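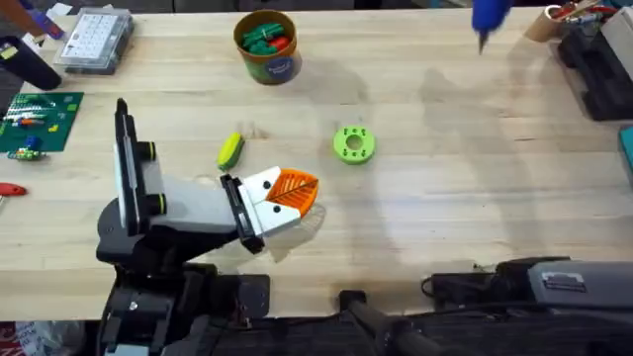 2. Planning and Budget

2.1 Complete this section before you order a Trakier arm. Measure the bench first. Each arm base needs a clear edge for its clamp and a path for its cables.

2.2 List the objects the arm will handle. Include hand tools if you plan to use them. Order printed fingertips in sets of 6.
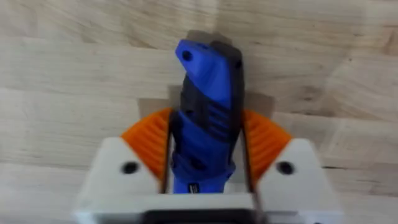
Fig. 2-1. Rotary tool held upright between ribbed fingertips.

2.3 Enter the base price, $2644 per arm, on the Satano order form. Add $200 for the wrist camera and $100 for spare fingertips.

Note: Shipping is quoted separately by Vuvon. Quotes issued in March expire at the end of the month.

CAUTION: Do not order a second arm until the bench load rating has been checked.

2.4 Send the form to Mircea Costache for approval and keep a copy.

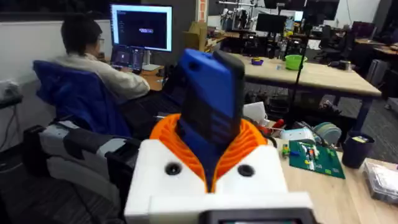
Can the spare fingertips be ordered later?
Order them with the arm if possible. Later orders are billed as a new shipment and need a separate form.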